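HOME TEXTILES 2 – week 5 handout
Fibers, pile and laundering
Notes by Meron Lencho, read with the Seneviratne chapter on household cloth

Catch-up from last week first. We ran out of time on fiber vs yarn vs fabric. Fiber = the single hair. Yarn = fibers twisted or laid together. Fabric = yarns woven or knitted, or fibers matted straight into a sheet (felt). People still mix up fiber names and fabric names in the homework. Satin is a weave. Silk is a fiber. You can have polyester satin, and mostly you do.

Staple vs filament
Staple – short lengths, spun together. Cotton, wool, chopped polyester. Ends stick out, so the yarn is hairy and traps air.
Filament – continuous. Silk, and any synthetic before it's cut. Smooth, shiny, slippery, cooler against the skin.
Hairiness matters for warmth and for pilling. Same hairs do both jobs, good and bad.

Pile and raised surfaces
Two ways to get a fuzzy face on a cloth. Either put extra yarn in (velvet, terry, corduroy) or drag fibers out of the yarn that's already there (flannel, fleece). The second is called napping or raising. Wire brushes on rollers, cloth goes past, fibers get teased up. Then usualy sheared level.

Polyester fleece is a knit that's been raised, often both sides. Embossing comes after – heated roller with a pattern cut in it, presses the pile flat in places. Synthetics soften with heat and hold the shape once cool. Cotton flannel won't hold it nearly as well without a resin finish.

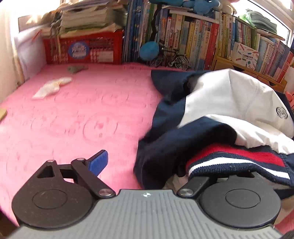
Pile has a direction. Stroke it one way it lies down and looks paler, the other way it stands up and looks darker. Matters when cutting: all pieces the same way up or the seams show two shades. Latrice Dunleavy's sample board outside the workroom has a good bad example of this, go look at it before Tuesday.

Pilling
Loose fiber ends work up to the surface, rub, tangle, make a ball. On wool the balls break off by themselves in time. On polyester the anchoring fibers are too strong so the ball just hangs on. Blends can be the worst of both – weak cotton feeds the pill, strong polyester holds it there. Know this one for the test.

Moisture
Regain = weight of water a dry fiber takes up from room air, as a percent of its dry weight. Wool high, cotton middling, polyester next to nothing. Wool can run to 17 in damp air and still not feel wet to the hand. Polyester sheets dry fast but don't take up sweat, so they can feel clammy in August and crackle with static in winter. Dryer sheets help static by leaving a thin waxy coating. Same coating makes towels less absorbent – don't use them on terry.

Laundering
Four things do the cleaning: water temp, chemistry, mechanical action, time. Cut one, you have to raise another. Cold wash needs longer or a better detergent. Overfilled drum = hardly any mechanical action, everything comes out creased and not very clean.

Color. Dye that isn't fixed well leaves the cloth in the wash (bleeding) and lands on something else (staining). Worst cases are dark reds and navys next to white, esp. when both are in one garment and can't be seperated. Cold water, short cycle, out of the machine right away – don't leave it sitting wet and folded, dye creeps where layers touch. White cloth test: damp white rag, rub an inside seam, look at the rag.

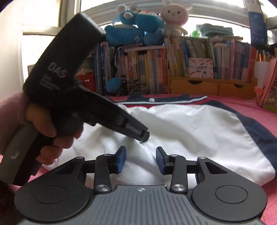

Can a dye stain from the wash be taken out once the garment has been through the dryer?
Sometimes, but the odds are a lot poorer. Heat helps stray dye settle into the fiber, so treat it while it's still wet: rewash by itself, and check the label before trying any color remover.

Shrinkage – short version
Relaxation: yarns were stretched in the mill, first wash lets them go back. Mostly first wash, some in the next couple.
Felting: wool only (and other animal hair). Scales lock, doesn't undo.
Heat: synthetics, if the dryer is hot enough.

Reading for next time: Seneviratne, the section on finishes. Rizwan Bandara is taking the lab, bring 2 swatches, one knit one woven, washed. Label them. Unlabeled ones go in the scrap bin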